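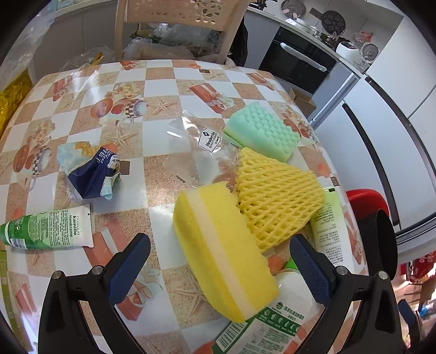
Two sponges, a foam fruit net and a plastic bag on the oilcloth.

Solange Le Goff wrote in June to ask what I think of the "smart" dish sponges everyone keeps recommending. Not much. Nuvari says theirs lasts 14 weeks. Fourteen weeks of what? One plate a day? The box doesn't say, and when I emailed to ask I got a coupon.

I bought a pack anyway, plus one from Moltetti that costs nearly twice as much. After 3 weeks both smelled like every other sponge I have owned. The Moltetti held its shape better – I'll give it that – but I don't buy a sponge for its shape.

Shih-chieh Su swears by boiling his. Maybe. I tried it 4 times and mostly got a pot I then had to wash.

So I'm back to the cheap ones from the store on Princombe Street, tossed when they start to stink. If Bailly wants to send me the brush they keep advertising, fine, but I'm keeping the receipt for the sponges.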